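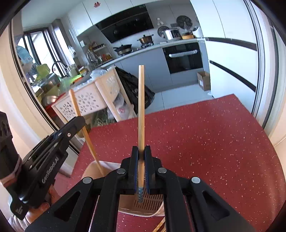
*A chopstick held between the ribbed blue pads of a hand-held gripper, over the utensil holder on a kitchen counter.*

# About Pretside

Pretside builds and rents out hand-held gripper kits, and we run recording sessions in homes for customers who would like us to do the work for them. The recordings go to teams that teach robot arms to do household jobs.

The company was started by Corina Marinescu and Cornel Voicu. Corina had spent years repairing packaging machines. Cornel wrote software for warehouse sorting lines. They shared a workshop on the ground floor of an old print shop, and the first gripper was put together there from parts left over from another job. It was too heavy to hold for more than a few minutes. The second one was better, and a version of it is still on a shelf by the door.

Today there are 12 of us. Most of the staff are in the workshop or out at sessions. The office side is small.

## What we offer

**The Vudska kit.** A pair of hand-held grippers with camera mounts, spare pads, a charger, a hard case and a printed guide. You hold one gripper in each hand and do the job with the jaws in place of your fingers. A new user gets two hours of training with one of our staff, in person or by video call. Kits are rented by the month. We do sell them, but only to customers who have rented first -- we would like you to know what you are buying.

**Recorded sessions.** We send trained operators to homes that have signed up with us. They work through a task list agreed with the customer: putting away utensils, loading a rack, folding towels, packing a bag. We have 88 homes on our list at present. They include small apartments, farmhouses and a few shared student places. Homes are paid per session and can drop out at any time.

**Checking and labeling.** Luminița Vlad runs this part of the company. Her team goes through each recording, marks where a task begins and ends, and throws out the ones with dropped tracking or blocked views. We delivered some 3,000 checked recordings to customers last year. Rejected recordings are not billed.

**Repairs.** Any kit of ours can come back for service. Pads wear first and pivots next. Pads can be changed at home with the small driver in the case.

## Why we use real kitchens

We did try a built kitchen. Traian Sârbu put one together in the back half of the workshop, with working drawers and a sink. It was useful for training and we still use it for that, but recordings made in it all came out alike. People keep their own kitchens in their own way. Counters are different heights and colors, the light comes from different sides, and there is usually a bag or a box standing somewhere.

Small, thin things are a large share of the work. Chopsticks, straws, skewers and pencils are hard for a robot to pick up straight and hard to let go of cleanly. If you are sending us a task list for the first time, we suggest putting a few of these on it early. They show up problems with grip force sooner than cups and boxes do.

## How we handle people's homes

Operators ask before opening any cupboard that is not on the task list. Faces, mail and family photos are blurred before a recording leaves our office. The household gets a copy of the task list ahead of the visit and can strike out anything on it. Everything that was moved goes back where it was.

## Customers and partners

Our longest-running customer is Ikanmont, which makes arms for commercial kitchens. We also work with Chiriac, a small maker of home-help equipment, on a set of table-clearing tasks. Saulius Kļaviņa looks after both accounts and is the person to write to about new work.

A lighter version of the Vudska kit is due in November. Current renters can swap at no charge when their next month starts.

## Visiting and contact

The workshop is open to visitors by appointment. You can try a kit on the training counter, and closed shoes are required past the front room. For rentals and sessions, ask for Saulius. For repairs, ask for Cornel, and have the number from the inside of the case lid ready.

Page last updated 28 August 2026.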